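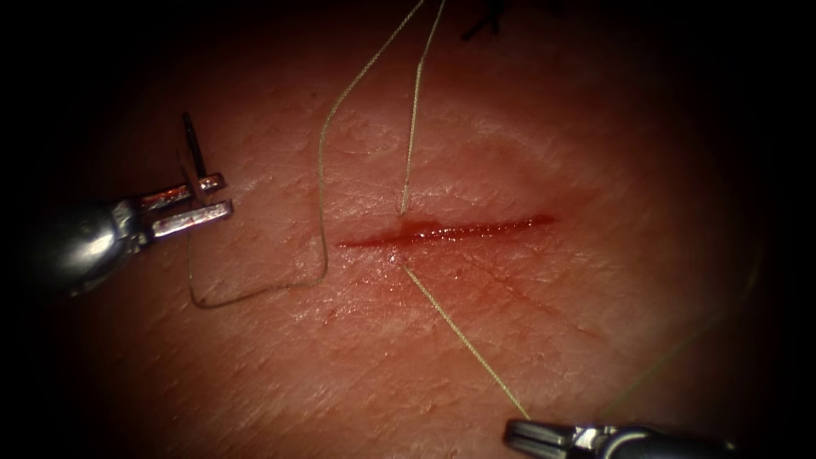
Fadime Aydoğan
Contributing Editor, Health and Medicine

Wound healing

Wound healing is the process by which the body closes and rebuilds tissue after an injury. It takes place in every organ, but it is best known from the skin, where its course can be followed from the outside. The term covers the repair of cuts, scrapes, burns, and pressure sores as well as wounds made on purpose during surgery.

Stages

Most textbooks divide healing into 4 stages, which overlap in time. The first is the stopping of blood loss. Small vessels tighten within seconds, platelets gather at the break, and a protein called fibrin forms a mesh that holds the clot in place. Inflammation follows. White blood cells move into the area to clear bacteria and dead tissue, and the skin near the wound may be warm, swollen, and tender.

During the third stage, known as proliferation, the body fills the gap. New blood vessels grow, and cells called fibroblasts lay down collagen. Skin cells at the margins move inward until they meet. The last stage, remodeling, may go on for a year or longer. The early collagen is replaced by a stronger form, and the scar usually becomes flatter and paler. A mature scar in skin reaches at most 80 percent of the strength of the tissue it replaced.

Types of closure

A clean wound whose sides can be brought together heals by what is called primary intention. Stitches, staples, adhesive strips, and tissue glue all serve this purpose. Wounds with missing tissue are often left open to fill from the base upward, a slower course named secondary intention. In delayed closure, a wound at high risk of infection is left open for several days and then closed. 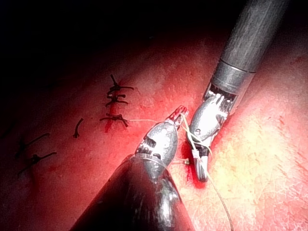 The choice among these methods depends on the depth of the wound, its location, the time since injury, and the amount of dirt or damaged tissue present. Wounds on the face are often closed later than wounds elsewhere would be, as the rich blood supply of the face lowers the risk of infection.

Factors affecting healing

Age, poor nutrition, smoking, and diabetes can all slow repair. Protein and vitamin C are needed to make collagen, and a severe lack of either may cause a closed wound to reopen. Steroid drugs reduce inflammation and may delay the early stages. Poor blood flow is a common cause of sores on the lower leg and foot that fail to close.

Scars

Some scars become raised and firm. A hypertrophic scar stays within the limits of the original wound and often shrinks in time, whereas a keloid grows beyond them and seldom shrinks without treatment. Silicone sheets, pressure garments, and steroid injections are among the treatments in use.

See also: Blood clotting; Burn; Collagen; Suture

Further reading

Sezer, Muammer. The Closing of Wounds: A General Introduction. Plunham: Salehi, 367 pages.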